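Clatton Home & Closet Forum > Laundry, Folding and Storage > How do you fold a shirt with three different colors on it?

raglan_rita
Posted Aug 26, 2019

Okay, folding people, I need opinions. I have a pile of long-sleeved raglans to get through and I am losing my mind. Regular tees I can do half asleep. Raglans have that slanted seam running from the collar to the armpit, so there's no shoulder to fold at, and whenever I think I've got a straight line the sleeve swings out and ruins it. I've been doing them on the bed, which I know, I know, don't start.

What I want is a stack where I can tell which shirt is which without pulling them all out. Anyone got a method?

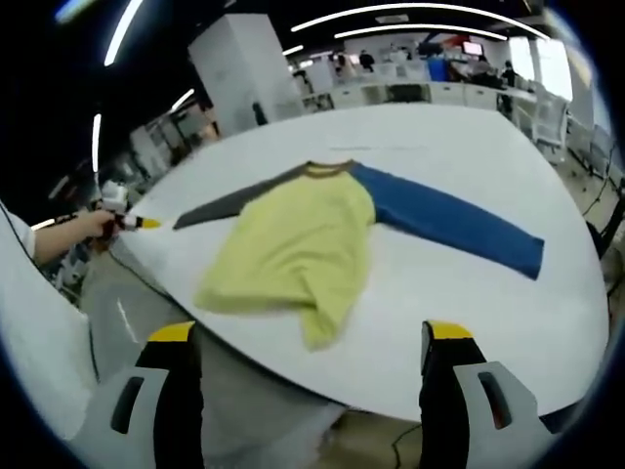 Raglans with contrast sleeves are the worst ones for this because you can't hide a sloppy sleeve. Look at this one – gray sleeve one way, blue sleeve going off on a diagonal, and a pale yellow-green body all bunched up between them with the hem crumpled down toward the edge of the table. The brown collar is about the only part I'd call under control! So where would you start? Collar? Hem? I always go for the sleeves first and I suspect that's my whole problem.

Mevstead_Mom
Hem. Always the hem. If the body isn't flat then nothing you do with the sleeves is going to stick. Get hold of the two bottom corners, give it one good tug toward you, smooth up to the collar with your palms, and THEN look at the sleeves. I have 3 boys and we go through a lot of shirts.

wilson_a
Disagree with the hem thing, sorry. I do sleeves first on raglans and only on raglans. Lay it face down, bring each sleeve straight across the back so it lines up with the opposite side seam, then fold the body in over the top. The slanted seam does half the work for you if you let it. If you flatten the body first you end up shifting it again the minute you move a sleeve.
– Wilson Arboleda

Mevstead_Mom
Only if you yank them, Wilson.

wilson_a
I do not yank.

kesterach77
Can I be the boring one and say hang them? I quit folding long sleeves in May and I've never been happier. One rod, all the same hangers, done.

raglan_rita
I would but my closet rod is already full of my husband's work stuff. Drawers only for me. They're 14 inches deep if that helps anybody.

huaranga_hank
14 deep is plenty. Fold in thirds lengthwise, then in half, then in half again and stand them up on edge. With yours I'd finish so that a bit of sleeve shows on top. Then you open the drawer and see blue, gray, whatever, and you know which shirt it is. I did all of mine like that, 28 shirts in one dresser, and I haven't dug for anything in months.

raglan_rita
Ooh, sleeve showing on top. I like that a lot. What do you do with the cuffs though? Mine always make a lump.

huaranga_hank
Turn the sleeve down at the elbow before the cuff gets to the middle. The lump goes away if the cuffs aren't sitting on top of each other.

Mevstead_Mom
Okay that's a good tip and I'm stealing it.

linen_and_lint
Nobody's asked Rita about the bed!! A mattress gives under your hands, so you press down on one side and the other side creeps. Please get yourself a real surface. My grandmother's kitchen table has been in the family since 1871 if you believe my uncle, and I fold on that every Sunday with a cup of coffee and the radio going.
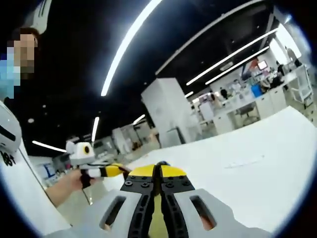 Table size matters more than people think. I fought with a little card table for years and one sleeve was forever hanging over the side. What I'd want is a broad white top like this one, big enough to get both arms of a shirt out flat. White's nice too, you can see lint and stray threads right away. Mine's dark oak and I find the fuzz afterward, on my black pants.

kesterach77
White shows every coffee ring, too. Ask me how I know.

linen_and_lint
So use a coaster, K.

wilson_a
Big table, yes, agree with every word. I'd add height. If you're bending over, you rush. Mine comes up to my hip and I can do a whole basket without my back complaining.

raglan_rita
Alright, update. I cleared off the dining table and did five of them, two the Mevstead way and three the Wilson way. Wilson's looked neater from the front, but Mom's were faster, and I had to redo one of Wilson's when the collar rolled under. Hank's cuff trick worked on all of them!

Mevstead_Mom
Faster, you say :)

wilson_a
Neater, she said. Did you lay it face down before you moved the sleeves?

raglan_rita
...I may have done that one face up. Going back in after dinner, I've still got the striped ones to do.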